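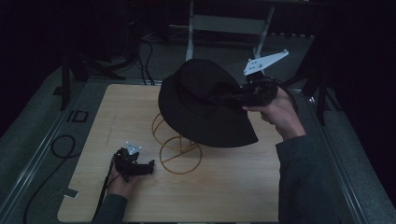
Black bucket hat and gold wire stand.

Hamine merino wrap scarf, reviewed after one winter

The label says 100% merino, and I paid $89 for it, so I went in expecting to be annoyed. Shops love the word "merino" and I've been burned before by scarves that felt like a doormat by February.

First impressions were fair. It's soft at the neck, with none of the prickle I get from my old Skevura. The color I ordered was called "moss" and what showed up was closer to olive. Fine with me, but if you're matching a coat, ask for a swatch.

The product page goes on about "heirloom quality." I don't know what that means for a scarf with a machine-rolled hem, and one corner of mine had come loose within 11 days. I stitched it back myself. Customer service (a polite man named Ifeanyi Effiong) offered a partial refund or a swap, and I took the refund.

Pilling: yes, some, mostly where my bag strap rubs. A comb takes care of it. My sister-in-law Morena has the same scarf in gray and says hers hasn't pilled at all, but she drives to work and I walk, so make of that what you will.

Washing is where I'd be careful. The tag says cool machine wash. I tried it once, in a mesh bag, and it came out a little shorter and noticeably thicker. I hand wash it now and dry it flat on a towel.

Warmth is good down to freezing. In real wind it lets air through – the weave is more open than the close-up photos suggest – and I went back to the Skevura for the worst of January, itch and all.

Would I pay full price again? No. At the spring sale, probably, and I'd check all four corners before cutting off the tags.

Three stars out of five.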